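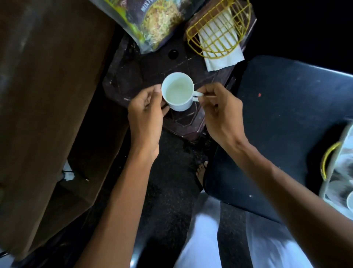

Hugo Jacquet 问过好几回:茶到底倒多满算合适?他自己的做法是离杯口留一指宽,端的人不用一路盯着杯子走。照他的来。牛奶多的茶更要留。

## 4 茶盘:摆、收、装袋

2019年5月改过一版,旧版里“先放点心后放杯子”那条作废。手上还有旧版的,撕掉。

适用:Talo 茶盘一套,也就是白色长方形盘、两头金色细提手、盘底垫、白瓷杯、小碟。点心另领。Zirnasley 那边的圆盘不归这一节管,看第5节。

### 4.1 动手前

1. 擦台面。矮桌、凳子、软包长凳都行,擦完等干。
2. 洗手,擦干。湿手拿杯把会滑。
3. 杯子逐个看杯口。有缺口的挑出来,放到 Arnaud 柜最下层,别放回去。
4. 垫子抖一抖再铺。粗麻的那种很会藏渣,光吹没用。

**注意:** 软包长凳不平,中间坐久了会塌。空盘放上去收拾没问题,装了热茶的杯子不要放在上面。热的一律放硬台面。

塑料凳可以用,四条腿先晃一下试试。凳面有提手孔的,杯子避开孔放,别压在孔边上。

### 4.2 摆盘

1. 盘子横放,提手朝左右。
2. 铺垫子,四角压平。垫子大了就往里折一道,不要剪!剪过的边会一直掉线。
3. 先放杯子。杯把统一朝右,左手惯用的客人提前说,换成朝左。
4. 小碟靠边,勺子放碟里,勺柄不要伸出盘沿太多,端的时候会勾到袖子。
5. 图卡要放的话,压在垫子上面、杯子外侧。不要垫在杯子底下,受潮起皱,没法再用。
6. 金色小丝篮最后进,长的一头顺着盘子斜放也可以,地方省一点。

没有茶的时候杯子可以先侧着放,收纳方便,摆给客人前再立起来。立起来之后看一眼杯底有没有粘纸屑,常有。
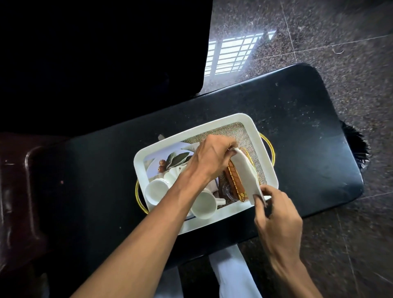 7. 餐巾对折,再对折,开口朝盘子里面。折好塞进丝篮或者搭在盘子右边,二选一,一个盘里别两种都来。
8. 玻璃小件挨着篮子放,不要跟瓷杯碰在一起。路上一颠就叮当响,磕坏的多半是玻璃那个。
9. 提手左右各拉一下,看有没有压住垫子的边。压住了就重新放,别硬扯。

餐巾架:黄色铁丝那种单独放桌上,不进盘。装太满抽一张带出来三张,装到架子一半多一点就停。

**注意:** 餐巾开包以后两天内用完。放久了有柜子味,客人会闻出来。

### 4.3 点心进盘

- 威化、华夫这类带格子的:包装纸留一半,露出一半。手指不碰到吃的。
- 咸的炸条、什锦:不拆,整袋放旁边,客人自己撕。拆了散在垫子上很难弄,别问我怎么知道的。
- 甜的咸的隔开。串味。
- 颜色深浅不一样的两块可以并排,不要叠起来放。叠了下面那块必碎。

金属网垫换麻垫:都行,看当天哪个干净。网垫有毛刺的先用布过一遍,挂住布的地方拿钳子压平。点心直接放网垫上的话,一定带纸。

杯子和点心分左右两半,杯子在左。茶洒了先流到左边,点心还能救。所以盘子放的时候略看一下台面往哪边斜。 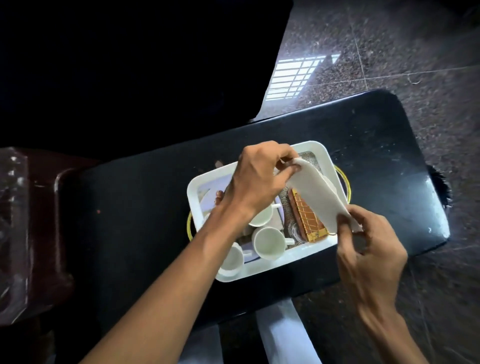
中途加餐巾,从盘子上方递进去,捏着角,不要用整只手抓。袖子卷起来。加完把碰歪的杯子扶正,碎屑用干布捏掉,湿布越擦越花。

杯子不够位置时,小碟可以立起来靠着盘子内侧。仅限收拾的时候,端走之前必须放平。

**小心:** 倒过热茶的杯子外壁也烫。一只手扶杯身,一只手捏杯把,先试温度在握紧。小孩的那杯放凉再给,不要放在盘子靠人的一侧。

### 4.4 倒茶

1. 杯子先从盘里拿出来,放硬台面。
2. 茶壶嘴低一点,慢。
3. 按前面说的留一指宽。倒多了就倒回去一点,不要低头去吸一口,客人看着呢。
4. 杯底擦干再回盘。不擦,麻垫上一个圈,洗不掉的。

开过的牛奶当天用完。1000毫升装的够一整个下午,不够再开,别一次开两盒。

### 4.5 收盘

1. 先把吃的拿走,然后杯子,然后玻璃。
2. 剩茶倒掉,杯子过一遍清水再摞进水槽。瓷杯不叠,侧着排。
3. 垫子拎起四角,兜着渣,到垃圾桶上方抖。
4. 盘子擦内侧边沿,那圈最容易漏。提手用干布,湿的会发乌。
5. 用过的餐巾扔掉,没用过但沾了茶的以经不能要,也扔。

### 4.6 没拆的点心装袋

用 Wivex 自封袋,大号。每包20只,剩最后几只的时候在库存单上划一笔,省得下次抓瞎。

1. 一手把袋口撑开,另一手往里放。台面小就先把盘子挪开一点,腾出地方。
2. 重的、硬的先进,薄脆的后进。
3. 小包调料、小袋零食竖着插边上。标签朝外,不用开袋就能看见是什么。
4. 纸巾要一起带的,叠平了垫在一侧。揉成团占地方。
5. 压气,从底往上推,最后封口。封口条从一头捏到另一头,再来回捏一遍。
6. 提起来倒一下,口朝下,没东西掉就行。

**注意:** 包装撕开过的不进袋,哪怕只撕了一个角。当场吃掉或者处理掉。八月天热,带巧克力的也不要装,软了会粘住整袋。

袋子可以重复用,洗了倒扣晾干。封口处捏不紧的就别留了。

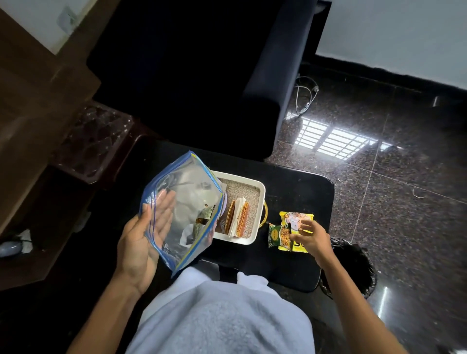
有人在留言本上写:咸的袋子油大,跟威化放一起,回家一打开全是咖喱味,能不能分两个袋?可以。从现在起甜咸各一袋,小号也行,封口步骤一样。

### 4.7 常见问题,快查

| 情况 | 怎么办 |
|---|---|
| 盘子端起来往一边沉 | 杯子往中间挪,篮子换边 |
| 垫子卷边 | 反过来铺,压一晚上 |
| 提手松 | 停用,贴条,放 Arnaud 柜 |
| 袋口封不上 | 看槽里有没有渣,擦了再试 |
| 威化碎了 | 不上盘,自己吃 |
| 图卡起皱 | 换新的,旧的不留 |

收完之后椅子归位,地上的线顺手理到墙边,别绊人。凳子擦完摞起来,最多摞4张。

第5节圆盘的步骤还没改完,先按旧的做。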